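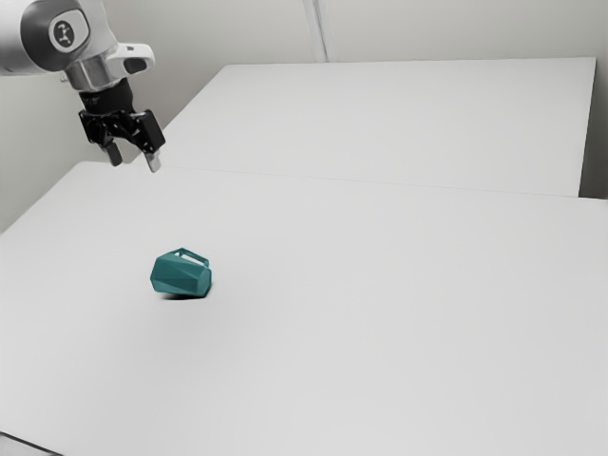
紙コップの口当たりがどうも苦手で、催しのたびに家から湯のみを持っていっています。受付で出していいものか毎回迷うので、持ち込みの決まりがあるなら一度きちんと書いてください、という投書を前号の発行後に受け取りました。

決まりはこれまで書いたものがありませんでした。飲み物の係がその場で判断していたため、同じ湯のみが春の集まりでは使えて、翌月には断られたということも起きています。今号から扱いをそろえますので、以下に載せます。

サイト内を検索 キーワードを入力 検索

■ カップの持ち込みと貸し出しについて

スカンデール(Skunddale)会館で開く催しでは、飲み物の容器を各自で持ってきてかまいません。湯のみ、マグ、ふた付きの水筒、いずれも使えます。薄いガラスのコップは、庭に出る催しのときだけ遠慮してください。昨年、敷石の間に入った破片を拾うのに午前中いっぱいかかりました。屋内だけの会なら、ガラスでも差し支えありません。

大きさの目安は200ミリリットル前後です。これより大きい器でも注ぎますが、量は同じにします。おかわりは列の後ろに並び直してください。熱いお茶を入れるときは、取っ手のない金属の器だと持てなくなることがあります。布を一枚巻いてくると楽です。

器を持ってこなかった人には、会館の棚にあるカップを貸します。使い終わったら流し台の左のかごへ戻してください。ゆすぐだけで結構です。洗剤で洗う作業は、最後にまとめて行います。以前は各自で洗ってもらっていましたが、流しの前に長い列ができ、片付けの時間がかえって延びました。

紙コップは引き続き少量を置きます。薬を飲む人、小さい子を連れた人、器を落として割った人が使えるようにするためです。昨年度に会館で使った紙コップは2145個でした。注文書の控えと棚に残った分から出した数字なので、催し別の内訳はわかりません。内訳を知りたいという声もありましたが、今から調べる方法がなく、今年度の分から催しごとに記録します。

■ プラスチックのカップをどう洗うか

棚のカップには陶器とプラスチックが混ざっています。プラスチックのほうは、茶渋が付くと陶器より落ちにくく、硬いたわしでこすると細かい傷に色が入り込みます。やわらかいスポンジを使い、渋が気になるときは酸素系の漂白剤を溶かしたぬるま湯につけます。つけ置きは30分まで、その後は水でよくすすぎます。塩素系のものは臭いが残ったことがあるので、会館では使いません。

乾かし方にもこつがあります。平らな台に伏せて置くと、縁に水がたまり、朝になっても中が曇っています。水切り網の上に伏せるか、布巾で拭いてから口を上に向けて置きます。重ねてしまうのは完全に乾いてからです。生乾きで重ねると外れなくなることがあり、無理に引くと縁が欠けます。外れないときは、内側のカップに冷水を入れ、外側をぬるま湯につけて少し待つとたいてい抜けます。

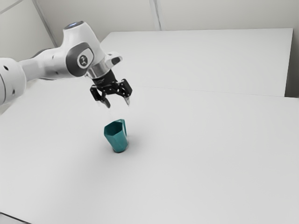

角のある面取りの形をした、青緑色のカップ

形によって汚れの残る場所が違います。筒形で底の広いものは底の角、面のあるものは面と面の境目、取っ手付きは付け根の裏側です。洗う人が見落としやすいのは取っ手の裏で、棚を整理したときも、ここに茶色い筋が残ったものがいくつか出ました。古い歯ブラシを流しの脇に一本置いてありますので使ってください。柄に赤いテープを巻いたものが食器用です。巻いていないものは排水口用なので、取り違えないようにお願いします。

欠けたカップは棚に戻さず、流しの下の箱に入れてください。口の当たらない底の小さな欠けでも同じです。筆立てや種まき用に持ち帰りたい人は、箱から自由に取ってかまいません。

■ 買い足しの件

貸し出し用が足りなくなる催しが年に2回あります。夏の夕涼みと、秋の古本交換です。不足分をどこから買うかについては、プラストン(Plastton)とシー(Shih)の二つの店から見本を取り寄せました。前者は軽くて重ねやすく、後者は厚みがあって熱い飲み物に向いています。値段の差はそれほどありません。見本は玄関横の机に出してありますので、手に取ってみて、意見があれば備え付けの用紙に書いてください。用紙の回収は7月いっぱいです。

色をそろえるべきだという意見と、自分の器を見分けやすいよう色を混ぜるべきだという意見が、すでに両方届いています。今のところ後者がやや多めです。途中で置いた器がどれだったかわからなくなり、新しいものを出してしまう人が多いことを考えると、編集担当としても色違いに賛成です。名前を書く札を付ける案は、札がぬれてはがれるので見送りました。

■ 次の催し

夕涼みの会は7月23日(日)、会館の中庭で開きます。雨の場合は大部屋に移ります。冷たい麦茶と、温かいほうじ茶を用意します。フェランビー(Felamby)通り側の門は閉めていますので、正面から入ってください。器を持ってくる人は、行き帰りに割れないよう手ぬぐいなどで包んでください。家で余っているカップを会館に譲ってくださる場合は、当日の受付で受け取ります。欠けやひびのないもの、一世帯2個までとします。棚の空きが限られているため、大皿や急須は今回は受け取れません。

投書は玄関の箱に入れるか、会館の窓口にお渡しください。次号では、水筒のパッキンの替えどきを取り上げます。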